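Home Notebook Budget Orders Archive

2021-09-18

Budget day, and I'm in a great mood about it! The Zomska wrist kit came back at 1,186, the Cindo one at 708. I was all set to argue for the Zomska until I thought about what the shoe task needs: a soft shoe, a stiff slide, a rack made of thin rods. Light stuff, short reach.
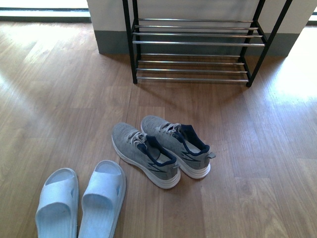

So the cheaper kit covers it, and the difference pays for spare finger pads (59 a set from Vumomeck - two sets, please). I'd also put 70 aside for cables. I love that this leaves room for a second rack in a different finish, as chrome rods in full sun are a nasty test for depth and I want more of that.
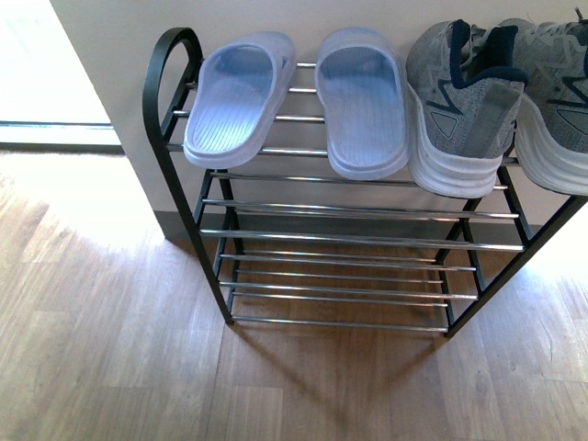 Chaudhry wrote back that the 708 leaves out the mounting plate, and that we should get the plate on the same quote before signing anything. Good catch. Asking Monday.

Still to price: blinds, second charger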